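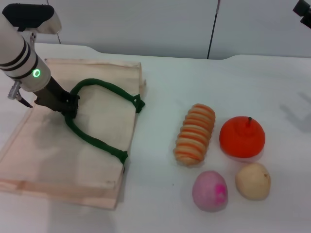
Unit 4: Number portability

Porting means keeping a phone number when the customer changes carrier. The new carrier starts the request. The old one must release the number once the account details match.

Terms for this unit
Donor: the carrier losing the number.
Recipient: the carrier gaining it.
Port date: the day calls begin routing to the recipient.

Most rejected requests come from a wrong account number or ZIP code — check both before sending.

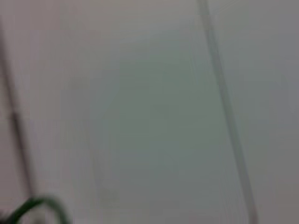 Reading time: 11 minutes

Case: Fakanance

Fakanance moved 99 lines to Nostside in July. Read Wanda Lis's summary and mark where the donor could have objected. Canceling the old service before the port date can lose the number.

Bring written answers to Angus Semple's section.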